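## 4. Setting up your draft board (Larkska league manager)

Do this before Thursday or the draft clock wont start.

1. Log in as commissioner, open **Draft > Board**.
2. Set teams to 8, rounds to 22. Snake order is the default, leave it on unless your league voted otherwise.
3. Enter traded picks one at a time. Original owner first, then new owner. Save after each.
4. Keepers go in last. Flesent import works for these, CSV only.

**Note:** goalies count against the roster cap, injured reserve doesn't. Max 4 on IR.
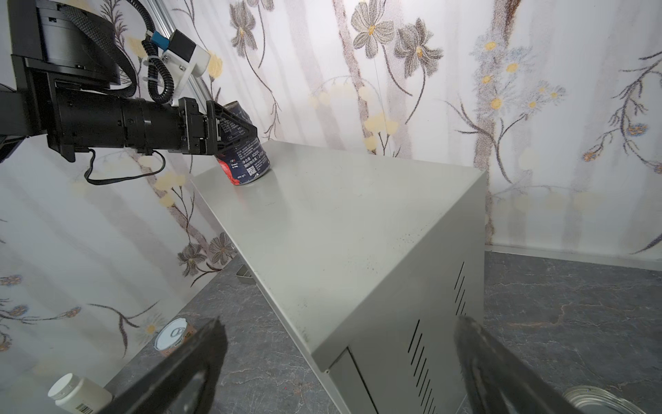 5. Set the pick timer. 96 seconds is fine for a live draft. Slow drafts, use hours.
6. Hit **Lock board**. Every manager gets an email.

**Caution:** once locked, traded picks can't be edited. You'd have to reset the whole board and re-enter teh lot.

**Caution:** don't run the Manell scoring update mid-draft. Wait til the last pick is in.

Board colours are under **Display**. Skip for now.

Next: section 5, waivers.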